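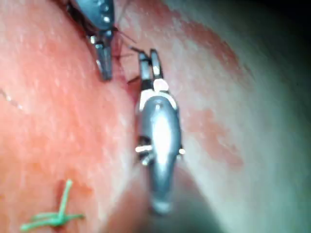
Thin dark suture strands over a small gap in the tissue.

# Dratstead House: questions we get a lot

Short-stay rooms for surgery patients and whoever came with them. Updated in March, mostly prices and the shuttle. Read this before you call pls, the desk is one person most of the day.

**Who can stay?**

Anyone with a surgery date at the hospital, plus one adult. Kids too if they share your room. You don't need to live far away. Used to be a mileage rule, gone now.

**How do I book?**

Call the desk, extension 1337. Have your surgery date handy and the name of your surgeon's office. Not the surgeon's cell, the office. Email works but slow. Web form is down again.

**What does it cost?**

$50 a night, per room, same price for one person or two. Pay at checkout. Card or check. Long stays get billed weekly, ask.

If that's too much, ask for the blue form. It goes to the hospital's social work desk, and they decide. We don't see your income stuff and don't want to.

**My surgery got moved. Do I lose the room?**

No. Call as soon as you know. Same-day changes happen all the time and there's no fee. What we can't promise is the same room, or any room if they move you to a full week. We'll put you first on the list and give you the number for the motel on the corner.

**Can I check in the night before?**

Yes, most people do. Check-in from 2 pm, desk closes at 9 pm. Later than that, tell us before 9 and we leave an envelope in the lockbox with the key and a map. Forgot to tell us? Ring the side bell. Not the front one, it doesn't ring anywhere.

**Where do I eat the night before?**

Check your hospital paperwork FIRST. When to stop eating and drinking is on the sheet from your pre-op call, and it is different for different people. Don't go by what we say and don't go by the guy in the next room.

If you are allowed a regular dinner: Zokeretti, across the parking lot. Soup, pasta, plain chicken. Open till 8. They do takeout and they know the house, so just give your room number and they'll walk it over.

**Is there a kitchen?**

Shared one, ground floor. Fridge, stove, microwave, kettle. Label your food with room number and date. Unlabeled goes out at noon. Please no fish in the microwave. There's a shelf of broth packets and crackers anyone can take from, restocked when somebody remembers.

**How do I get to the hospital?**

Kuo shuttle, stops at our side door. First one 5:10 am, then every half hour till 7 pm. Free with your room card. It kneels for wheelchairs and walkers but the driver has to know, so wave.

For a very early arrival time the 5:10 is fine in most cases. If your sheet says earlier than 5:30, book a cab the night before. Desk can do it.

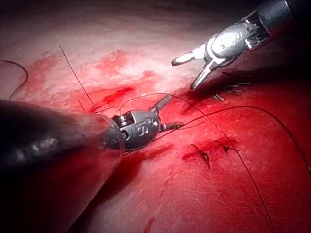
Ya-wen Poon wrote in to say that the 5:10 was full when she got to the door, and could we please tell people to be outside ten minutes early with the room card already out. Consider yourselves told. She also asks that we mention the bench is cold at that hour. Bring a coat.

**Can I drive myself home after?**

Ask your surgical team, but if you're having general anesthesia or sedation, plan on no. You'll need an adult with you. The shuttle driver doesn't count as your adult, neither does the desk. We get asked this weekly.

**Can I come back to the house after surgery?**

Yes, if the hospital has discharged you and another adult is staying in the room with you the first night. We are not a medical facility. No nurses here, no one checks on you overnight. The desk can call 911 and that's the whole of it.

Ask for a ground floor room when you book. Elevator works but it's slow and it jerks a bit at the top, not what you want with a sore belly.

**What should I pack?**

- Loose pants, soft waistband. One size up if you've got them
- Shirt that buttons in front
- Slip-on shoes
- Long phone charger, the outlets are behind the beds
- Your meds in their own bottles, plus a written list
- Small pillow for the car ride home. People who've been through it swear by this, goes between you and the seat belt
- Earplugs (ice machine)

Leave jewelry at home. There's a safe at the desk but it's small and it sticks.

**Do you have extra pillows, shower chairs, that kind of thing?**

Closet by the laundry. Wedge pillows, shower chairs, raised toilet seats, grabbers. Sign out on the clipboard, bring it back before checkout. Wedge pillows go fast so grab one when you arrive, even if your surgery's not till the next day.

**Question about my incision / bandage / drain / pain?**

Call the number on your discharge papers. Any hour. Desk staff can't look at it and will say no if you offer, please don't take it personaly. Fever, bleeding that won't stop, trouble breathing, go straight to the ER or call 911.

**Laundry?**

Machines are run by Bendero, you pay with the app or with tokens from the desk. Soap is free, in the blue tub. If a dryer eats your money the sticker on the front has Bendero's number. We can't refund it, we don't hold the money.

Hot wash for anything with blood on it is a mistake, sets the stain. Cold first, then whatever you like.

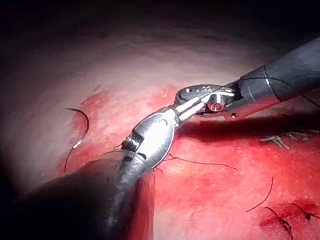 Towels and sheets we do for you, twice a week, or sooner if you leave the bag outside your door before 10 am. No charge, no matter what's on them. Really.

**Is there somewhere to walk?**

If your team has told you to walk, good news, the loop behind the house is flat and paved. Benches the whole way round. It's marked in feet: 2000 for the short loop, 3000 if you go out by the pond. Signs went up last spring and one is already facing the wrong way, the pond is LEFT. In bad weather the upstairs hall is fine, just mind the rug at the end.

**Waiting room or wait at the house?**

Up to you. The hospital will text the family contact when there's an update, as long as you gave them a number at registration. Cell signal in our rooms is patchy on the east side. Lounge is better. Wifi password is on the back of your key tag.

**Visitors?**

Till 8 pm, lounge or your room. Sign in. Anyone coughing stays home, thank you.

**Pets?**

Service animals only. There's a kennel list at the desk for everyone else.

**Parking?**

Free in the back lot, put the pass on the dash. Front lot belongs to the dentist and she does tow.

**Quiet hours?**

9 pm to 6 am. Some people down the hall had a rough day. TV low, doors closed softly. Early risers, start your coffee in the kitchen and leave the lounge grinder alone.

**Checkout?**

11 am. If you're being discharged that day and don't know when, leave your bags with us and give up the room, we'll hold them till 9 pm. Keys in the slot. Clipboard stuff back in the closet. If you left something behind we keep it thirty days, call the same extention as for booking.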